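# Chapter 3: Stone, and Things That Pass for Stone
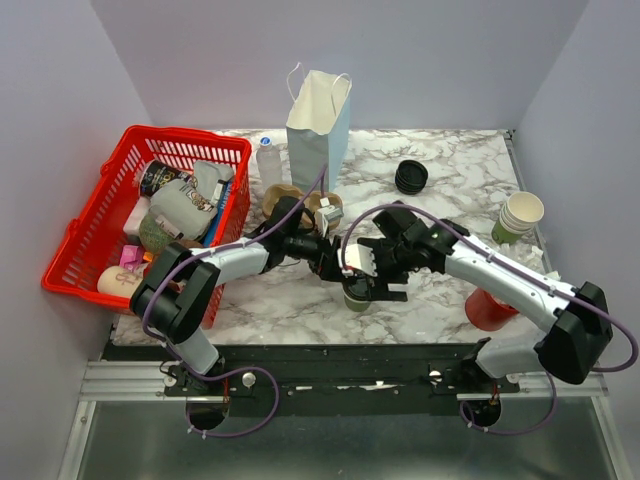
Before we get into quarries and kilns, I'd like you to think for a moment about the floor or counter nearest to you as you read. Chances are good that you have walked over it or leaned on it a great many times without asking what it is made of, and this chapter is meant to get you asking. Take a tabletop with a white marble pattern, the kind with grey and brownish veins wandering across it. From a few steps away your eye says "marble" and moves along. Your eye is reading a pattern, though, and a pattern can be printed, painted, pressed, or grown deep in the earth over a very long time. Telling these apart is a skill, and a pleasant one to learn.

Real marble begins its life as limestone. When limestone is buried and squeezed and heated, its grains grow into one another until they lock tight, a bit like sugar left too long in a damp bowl. The veins come from whatever else was in the limestone to begin with – clay, iron, a little sand – smeared and folded as the rock was pushed about. Iron tends to give us the browns and rusty yellows. Carbon, left over from living things, gives many of the greys.

People have wanted the look of marble without the weight or the cost for as long as they have been building. In the old hall at Pustmont, which we will visit in some detail in section 3.2, the columns are plaster, colored and polished by hand, and they have been fooling visitors for 300 years. The Furkska quarry, on the other hand, sold the real thing, and its account books (you'll find a few pages of them at the end of the chapter) show just how much of the price went to oxen and rope before a single block was cut to size. I find those pages oddly moving, and I hope you will too.

You will need very little for the exercises: a hand lens, a notebook, and a steel nail for the scratch tests in section 3.4. Please use the nail only on the loose samples in your Jaidee kit, and never on anybody's kitchen.

## 3.1 What a Vein Can Tell You

Start with the edge. A vein in natural stone runs down into the body of the slab, so when you crouch and look at a cut side, you can often follow it over the corner and on down. A printed vein usually stops where the surface stops.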